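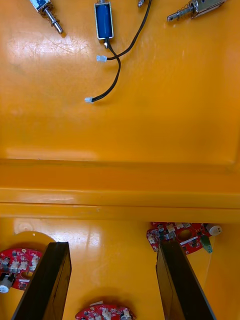 Do I need to be any good at pinball to join the summer league?

Not in the least. You need to be able to push two buttons and be nice to the person waiting behind you, and we'll show you everything else on your first night. A good half of last summer's league had never played a scored game before they signed up, and several of them finished well above people (me included) who have been playing since high school.

The summer league starts in June at the Urnlow Hall, 664 Teststead Road, same side door as before. Doors open at 6:30 p.m. and the first balls go at 7. We have 43 players signed up already, the most Grircombe Pinball Club has ever had before a season opens, and there is still room for you!

How a league night works

You're put in a group of three or four, and your group plays five machines over the evening. Everybody plays one game on each. The top score in the group gets the most points, the next gets fewer, and so on down, and then you all wander over to the next machine together. Groups are reshuffled every time according to how you did the time before, so after a couple of nights you'll mostly be playing people close to your own level. It makes for some wonderfully tense fourth-ball-of-the-evening moments between people who are both terrible at the same ramp.

Actual scores don't carry over from machine to machine, only the finishing order does. If you've ever looked at a modern game and an old one side by side you'll know why. On the modern one you can get a million for walking past it. On our oldest table, 800 is a perfectly decent ball and you should be proud of it.

If you have to miss a night, tell us by noon and you can make it up before play on the next one. Your lowest two nights are dropped anyway. Kids twelve and up can play with an adult in the building.

Learning the older tables

I want to put in a word for the electromechanical games, the ones with the score reels and the real bells. New players tend to drift toward the bright ones with the video screens, and I did too, and I wasted a whole year that way. The old tables are such a good place to learn! There are fewer things to shoot at, the rules fit on a card the size of a bus pass, and the ball moves slowly enough that you can see what you did wrong.

Start by leaving the flippers alone. I know how that sounds. But on nearly every older game, a ball that's rolling down toward a flipper at a gentle pace will hop across to the other one all by itself if you let it. That's called a dead bounce, and once you've got it, you've got control of the ball, and once you've got control of the ball you can aim. Try it ten times in a row during warm-up and don't worry about points.

Next, one flipper at a time. Almost everyone arrives flapping both at once, and it opens up a nice wide gap in the middle for the ball to fall into. Press only the side the ball is coming to. It will feel slow for a night or two, and then it'll feel like somebody fixed the machine.

And nudge! You're allowed to. A small shove with the heels of your hands as the ball hits a post can send it back up the playfield when it was on its way out. The tilt on the old games is set fairly kindly for the first few weeks, so go ahead and find out where it is. Lifting the front of the cabinet is not a nudge. You know who you are.

Listen, too. Every coil in one of those cabinets has its own sound, the thump of the pop bumpers, the knock when you earn a free game, the soft clunk of the ball being kicked over to the shooter lane. Play with your ears for a few weeks and you'll know you've lit the special before you've looked up at the glass.

Practice hours

Open practice is 4 to 6 p.m. on league days, and everything is set to free play. Hwa-young Noh has very kindly agreed to run the beginners' corner again. She won the whole spring season and she explains things beautifully, usually with a hand on the lockdown bar and her eyes still on your ball. Ask her about trapping up on the left flipper. Ask her about skill shots too, if you have twenty minutes.

If the machine you want is busy, put your name on the slate beside it, play your one game when you're up, and then go to the back of the line. Please don't leave drinks on the glass. There's a shelf along the window for cups.
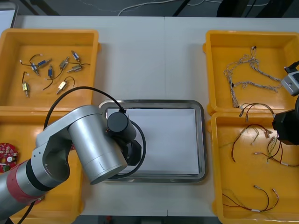 Food and drink

Khúc, the noodle place across the street, is keeping its kitchen open until 9:30 on league nights and will walk orders over to us. The lemongrass tofu is the thing to get, and the iced coffee will see you through any number of tiebreakers. Order at the counter before 7 if you'd like to eat between rounds two and three. You're welcome to bring your own supper as well, as long as it stays at the tables by the door.

Finals night

The top sixteen on the standings go through to the A final, and everyone else who has played at least five nights goes into the B final. I can't say enough for the B final. It's louder, it runs later, and last year it came down to a single ball between two people who had met in the beginners' corner. Whoever has black coffee and a strong stomach can stay for the three-strikes game afterward.

Trophies are the same as ever (a bowling trophy with the bowler's ball painted silver), plus a year of free league play for both winners.

Signing up

Write your name on the sheet inside the side door or reply to this newsletter with your name and a phone number. Dues are payable on your first night, cash or card. If you're coming with a friend and want to start in the same group, say so and we'll put you together for the opener. After that you're at the mercy of the standings.

We could also use two more people to help enter scores, which mostly means sitting by the laptop for half an hour and reading my handwriting. Parking is behind the hall, and the lot fills up by 6:45, so come early and get some practice in.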